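3.2 Tableware and serving size

Portion size at home depends partly on the utensil used to serve the food. Hartley and Koivisto compared households in Kutum and Hallwood and found that people counted spoonfuls but seldom thought about how much each spoon held. We therefore recorded the material and bowl shape of every serving utensil before the first meal diary was filled in. Ceramic spoons were entered separately from metal ones (Figure 2).
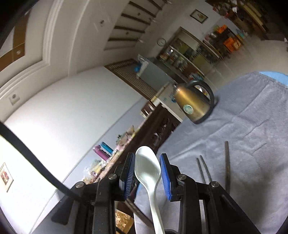
Figure 2. White ceramic spoon with an oval bowl and a long, slightly curved handle.

3.3 Meal diaries

Each of the 50 households kept a diary through July. Adults wrote down the dish, the utensil and the number of spoonfuls taken – second helpings went on a separate line. Entries with no utensil listed were left out of the analysis. Diaries were coded by two readers using the Miettinen scale, and differences were settled by discussion. After these exclusions, 2000 entries remained, of which 800 were for soups and stews.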